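Drarus is a broadcast playout automation system developed by Nolte, a software company based in Gosau. It schedules, sequences and monitors linear television and radio channels on general-purpose servers. The original scheduler was written by Till Sperling; Golshifteh Nazari has led development since version 5.

Architecture

The system is divided into a control service, a media database and one or more playout nodes. Each node renders graphics, subtitles and audio in software and outputs an uncompressed or compressed stream. A single control service can address 200 channels. Playlists are stored as plain text and may be edited while on air, except for the item currently playing and the item cued behind it.
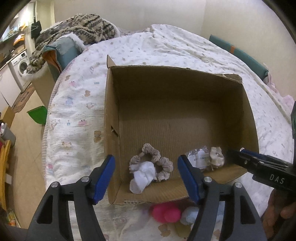 Open cardboard box on a patterned sheet

Redundancy

Nodes may be paired in a main and backup arrangement. The backup follows the same playlist and takes over when the main node misses its status signal for 195 milliseconds. Changeover can also be triggered manually from the operator's console. Logs from both nodes are merged by the control service and catalogued by channel.

Licensing

Drarus is licensed per channel. Traffic and billing data are exchanged through Huduvura, a separate interface module that is sold under its own licence. The module's message set defines 725 fields, most of them optional.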